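Bodwood Opens Cap Repair and Return Service in Drunham

DRUNHAM – Wednesday, July 22, 2020 – Bodwood, the maker of sun caps and field hats, announced today that it opens a repair and return service for its customers at the workshop on Gutdale Road. From this week, any person who owns a cap with a cloth brim or a neck flap can send it to the workshop, and it will be cleaned, repaired and sent back to the owner. Caps from other makers are also accepted.

The service begins after a trial that the company started in January. During the trial the workshop received 282 caps. Most of them needed only small work, such as a new seam on the sweatband or a straighter brim. The company says that 80 caps were too worn to repair, and their owners agreed to give them for parts.

"A cap is a simple thing, but people become attached to it," said Girish Dhillon, founder of Bodwood. "We received caps which were used in the garden for many summers. The owners did not want a new one. They wanted the same one, with the same shape, and I understand this very well because I am the same."

The workshop pays special attention to light-colored caps with a flap at the back. This type is popular with walkers and with people who work outside, and it is also the most difficult to fold and store. The flap catches easily, and a stiff brim that is pressed under other items can keep the wrong curve for a long time. For this reason the company asks customers not to fold the brim when they pack the cap for sending. A box is better than an envelope.

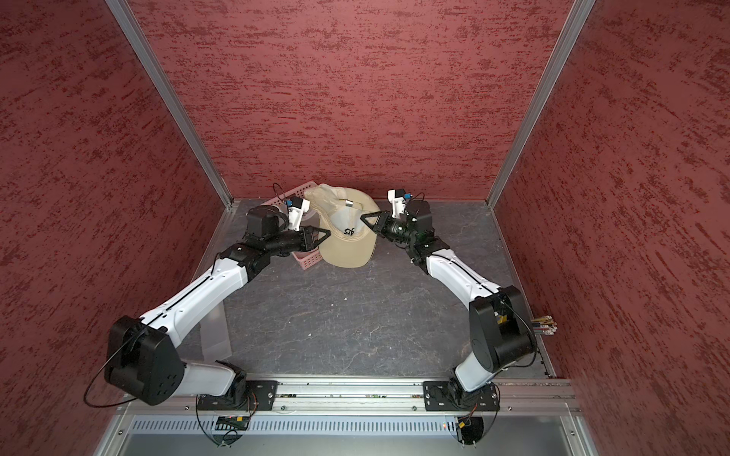
A tan cap with a stiff brim, a flap at the back and a small black embroidered logo, with a pink slotted basket behind it.

Every cap that comes to the workshop is first checked at the brim, the crown, the flap and the adjuster. The customer then receives a message with the price and the list of work. Nothing is done before the customer agrees. Small repairs are ready in three working days, and a full cleaning with reshaping takes two weeks. Embroidered logos are left as they are, unless the customer asks for loose threads to be fixed.

Cleaning is done by hand with a mild soap and cool water. The company does not use bleach on khaki or tan fabric. After washing, the caps are dried on forms in the shade – never on a heater – and the flap is pressed separately on a low setting.

Sushil Tomar is responsible for the repair bench. He joined Bodwood from Dehghan, a tailoring firm in the same street, where he worked with coats and uniforms.

"With a coat you have a lot of fabric and you can hide your work," said Mr. Tomar. "On a cap there is very little place to hide. If the stitch is not the same length as the old stitch, the customer will see it in the mirror every morning. So we go slowly."

The workshop will also keep a shelf of spare parts for customers who prefer to make the repair at home. Sweatbands, metal adjusters and plain flaps can be bought at the counter or ordered by mail. A printed sheet with washing and storage advice is included with each order, free of charge.

Customers who wish to send a cap should write their name and return address on a paper and place it inside the crown. Forms for sending are available at the counter.

About Bodwood
Bodwood makes and repairs caps and hats for outdoor use. The company has its workshop and its shop in Drunham.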